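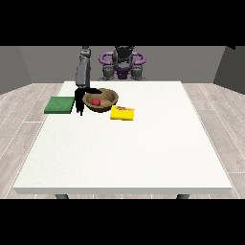
Budget for a tabletop arm, sim first or just buy?

benchwarmer_kay
OK so I have until Friday to turn in an equipment request and I keep going back and forth. We've been running everything in simulation so far, just a plain white table with a sponge, a bowl with a red ball in it and a yellow box, and now I'm being asked what the real version costs. The Keskinen arm is 2,890 without a gripper. Do I ask for one arm or two?

solderfumes
One. Get it working, then ask again in October. And budget for the gripper now, mine added almost 15 percent once I had the mounting plate and cables!

Drunesia_Dan
Disagree with solderfumes. If your sim robot is a big torso type, a single arm clamped to a desk is a different animal and you'll redo a lot of work. I went through that with a Clindgate kit and lost 8 weeks.

benchwarmer_kay
Ugh, fair. Those long skinny fingers are what I'm worried about. The gripper Pustitz sells is short and stubby, and I really don't want to start over on the sponge (it lies so flat).

solderfumes
Print longer fingertips. A set cost me 49 in material and outside printing, and I've gone through two sets this year. Still way cheaper than a second arm you may never plug in.

Drunesia_Dan
Sure, but printed tips flex. Fine for a ball, less fine for the edge of a box. I'd put money into a decent table before either one, my old one wobbled every time the arm stopped.

benchwarmer_kay
I hadn't put a table on the list at all, lol. Adding it. Going with one arm, gripper, spare tips and a heavy table, and I'll put the second arm down as optional. Does anybody have a shipping quote from Keskinen? Their site just says to call.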